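Open Day at Skosmont: Notes from a Visit

August 16, 2026

I had the pleasure of attending the summer open day held by Skosmont, whose premises lie behind the old goods yard and are not easily found by anyone arriving on foot. The invitation came through Margit Szalai, with whom I served for several years on a regional training panel, and who now looks after the firm's relations with colleges. I am grateful to her for the place and for the parking permit, the second of which proved the more valuable.

The day was arranged in two parts. The morning was given to talks in the upstairs meeting room, and the afternoon to demonstrations on the ground floor, where visitors were taken round in small groups. Attendance was limited to 60, and I understand that the list closed within a week of being announced.

Lourenço Correia opened the proceedings with an account of the firm's work on robots for kitchens and small households. He spoke plainly and kept to time. His main point was that a robot arm in a factory generally meets the same part in the same position all day long, whereas an arm in a home must deal with whatever has been left on the table. He did not claim that the problem had been solved. He described progress in terms of single tasks, such as picking up a piece of fruit or moving a container from one side of a worktop to the other, and was careful to separate what the arms can do on a good day from what a customer might reasonably be sold.

A question was raised from the floor concerning cost. Mr Correia replied that the arms themselves were no longer the largest item, and that staff time spent on setting up and repeating each task was now the greater expense. He gave the example of a single placing task that had been run 1000 times before the team was willing to show it to visitors. I should have liked to hear more on this, but the coffee had arrived.

After the interval, Lurdes Rebelo of Skulteck spoke on safety at the bench. Her talk was the one I found most useful for my own purposes, as our college workshop will be taking on its first arm in November. She covered the marking of working areas, the placing of stop buttons and the routing of cables, on which she had a good deal to say. A cable that is tidy when the arm is at rest may pull tight when the arm reaches out, and she advised that every run be checked at full stretch before the first session of the day. She also recommended that one named person be responsible for each bench. I have already passed both suggestions to our technicians.

The afternoon tour began at the household bench. Our group was led by Custódio Nogueira, who answered questions with great patience, including several of mine that he must have heard from every group before us. 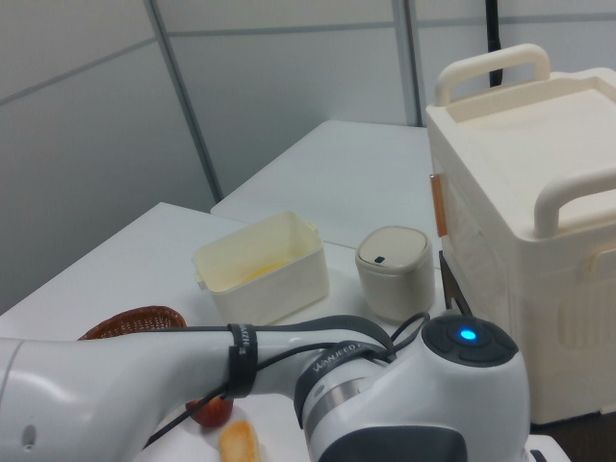

The arm at the household bench, with containers, a basket and food items on and beside the white tables.

Mr Nogueira explained that ordinary objects are preferred for this work. An apple and a slice of bread call for quite different handling: the first is firm and inclined to roll, the second is easily crushed. Containers bring difficulties of their own, as an arm must find a rim or a handle and judge how much room there is on either side. He noted too that pale objects on a pale surface can be troublesome for the cameras, a matter I had not considered before and which will affect our choice of tabletop.

One visitor asked why the arm moved so slowly when it approached the bench. Mr Nogueira said that speed was kept low whenever guests were present, and that the team in any case preferred a slow movement that could be followed by eye. I agree with this entirely. Students learn little from a movement that is over before they have seen it.

The final stop was a short session with Leonor Bastos on record keeping. Each attempt at a task is logged, whether it ends well or badly, together with a note of the objects used. Ms Bastos was firm that failed attempts should be kept — a view I share, and one that I have not always found easy to press on my own colleagues.

If I have one reservation, it concerns the length of the tour. Each bench was allowed too little time, and the noise from neighbouring groups made it hard to hear at the back. Printed notes would have helped. Ms Szalai tells me that the talks will be sent to all those who attended, and I shall add the safety checklist to our workshop page once I have Ms Rebelo's permission to do so.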